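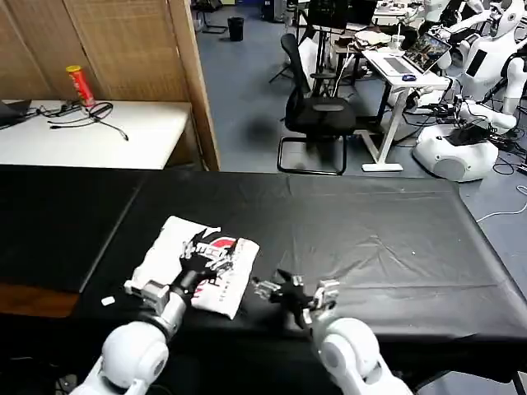 A folded white T-shirt with a printed graphic, on a table covered with black cloth

Shirt folding is the practice of turning a shirt into a compact, flat shape for storage, transport or display. It is most often applied to T-shirts, which have short sleeves, no buttons and a collar that does not need support. A folded T-shirt is usually rectangular, with the sleeves turned in and the hem brought up toward the neck.

Surface
Folding is easiest on a flat surface at waist height, such as a table, a counter or an ironing board. A bed can be used, but a soft mattress lets the fabric sink and makes straight edges harder to keep. Tables are sometimes covered with cloth to protect the shirt from dirt and snags. A dark cover makes the outline of a white shirt easy to see, though it also shows lint. A loose cover may shift and crease under the hands.

Methods
In the common store fold, the shirt is laid face down and smoothed from the center outward. Each side is folded in toward the middle, with the sleeve turned back on itself, and the lower part is then brought up once or twice. When the shirt is turned over, the front faces up. Stores use this fold because any printing on the chest stays in view.

The file fold begins the same way but continues until the shirt is small enough to stand on its edge. Shirts folded this way are placed in a drawer in rows. A drawer 10 inches deep will take most adult sizes.

The pinch fold, also called the quick fold, is made by gripping the shirt at the shoulder and at a point halfway down the same side, crossing the hands, and lifting. It takes practice to get even results.

Rolling is often treated as a separate technique. It is popular for luggage.

Folding boards
A folding board is a set of hinged panels that sets the width of the fold. The Imero board, sold in adult and child sizes, has 3 upright panels and a short lower flap. The Nistor board is a single removable sheet that is slid out once the sides have been turned in. Boards are used mainly in stores and laundries, where stacks need to match.

Printed shirts
Thick prints are stiffer than the cloth around them and resist bending. A crease made across a print may stay visible and, after repeated folding, can crack the ink. In her laundry manual Fera, Nga Đào recommends placing fold lines outside the graphic where its size allows, and a sheet of tissue behind it where it does not.

Common faults
Uneven edges usually come from sides folded to different widths. Corners may lift when the fabric has been bunched inside the fold, and can be pressed flat by hand.

See also
Ironing
Clothes hanger
Laundry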